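Saturday, 4/14/18

I finally got the grasp labeler talking to the planner, and I'm a little giddy about it! Plunda (my name for the whole pile of scripts) used to treat every clip as one long blob of motion. Now it splits each one wherever the fingers close or open, and the planner gets short pieces it can stitch together.

The trick was embarrassingly small. I had been looking for a drop in finger speed, and that fires all the time when you're hovering over clutter and making up your mind. Swapping in the gap between the pads, smoothed over 10 samples, got rid of most of the false cuts.
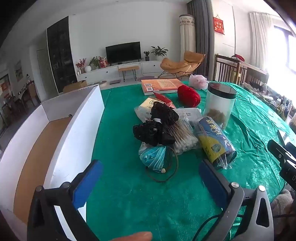 Clear plastic is still the thing that wrecks my segmentation. A bag of cotton swabs comes out as a bunch of sticks plus a hole, and crinkly wrapping splits one package into several. Yarn is a joy by comparison — the mask just hugs it. I've started merging masks that share a depth edge, and on the Hestthorpe set that fixed 16 of the worst clips without breaking anything I've noticed yet.

Next up is speed. Peñalver, my old desktop, chews through about 3,000 clips overnight, but the merge step only runs on one core (my fault, there's a global dictionary in there that I'm scared to touch). I want that sorted before I try Piddale, the new planner branch, where each piece gets scored against 2 possible approach directions. I have the scoring half written and it already picks side grasps I wouldn't have thought of. Code goes up in June if I can get the tests to pass.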